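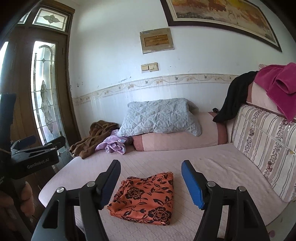

How many times does one fold have to be recorded before we move to a new item? Seven good takes per item, then swap, even if the eighth would have been prettier.

September, cloth folding set, house sessions

Really happy with how this is going! We closed the afternoon at 97 takes kept, and the full Sultus set now stands at 292. I went through the new ones after dinner and kept stopping to rewatch, which is a good sign for the data and a bad sign for my bedtime.

Printed fabric is the thing I want more of. The orange piece with the black flowers, folded up on the pink sofa seat, is just what the Plumthorpe tables never gave us – big dark shapes on a bright ground, creases along the left edge, and layers along the bottom fold that are hard to tell apart. Our edge finder loves a plain towel and gets muddled as soon as a stem crosses a fold line. So, more stems please.

The sofa is great for us too. There are stripes and flowers on the cushion, quilting on the armrest cover, and other clothes heaped at the back of the seat. A model that can pick out the target cloth in all that has learned something about cloth. I'd like to leave rooms exactly as we find them from now on and stop tidying the background before a take.

Notes on the takes themselves:

Come in with the fingers wide and pause before closing. The old Jetisier takes skip the pause and the labels for "approach" and "grasp" smear into each other. Two seconds is plenty.

Keep the cloth between the fingers on the way down. If you lose it, back up and start the take over, don't steer around it.

Soft seat under soft cloth is a new problem (a fun one!). Pushing down moves both, so the depth of the pinch matters far more than on a hard table. I want a separate tag for this. Proposed: "soft_under". Add to the Oosthuizen label sheet before the next upload.

Failed grasps: keep them, tag them, don't trim them. I threw out a handful last month and regret it.

To do: rerun the edge finder on printed items only, compare against plain. Try the same folds in lower light. Look for a checked fabric, and something with fringe.

Batteries are on the charger, left shelf.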